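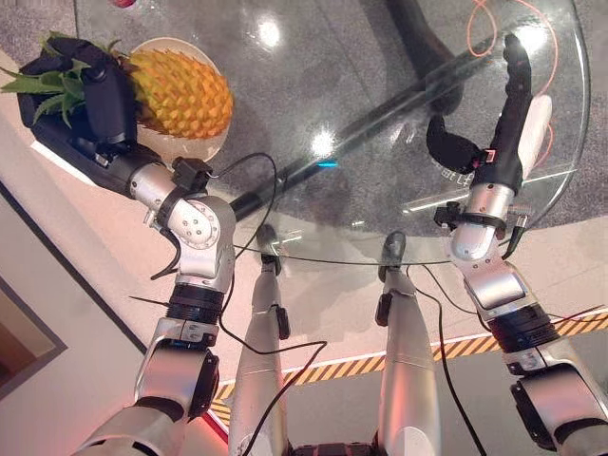

Pineapple and plate on the glass tabletop.

The Clukmont is a round glass table, and I have now lived with one since May. I paid 400 dollars for it, which Celtard, the shop that sold it to me, described as a gentle introduction to the range. The next one up costs 1,179.

Assembly took 2 hours and one borrowed wrench. The instructions are a single drawing of a cheerful man with no thumbs. My neighbor Yu-na Jeon held the legs while I tightened things, then went home to her own table, an old Fukuda that has never needed a wrench in its life.

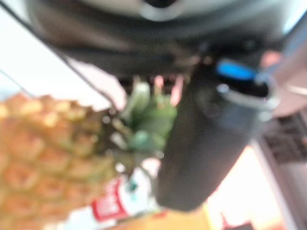
Once up, it doesn't wobble. I leaned on it, wrote on it and did my taxes on it, and it took all of this better than I did. The trouble is fingerprints. Glass keeps a diary – by 9 p.m. you can read who had toast. I bought a spray from Aner that promises a streak-free shine, and it does move the streaks to new places.

Noise is the other thing. Set a mug down before coffee and the whole house knows you're up. Felt coasters help. 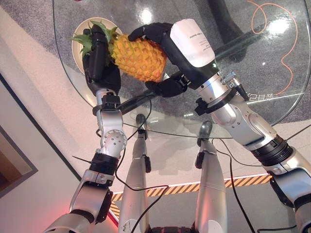

Does the round shape seat four people?
Four fit fine for dinner, as long as the serving dishes stay in the kitchen.

I'd buy it again, though I'd ask for the cloth to be thrown in.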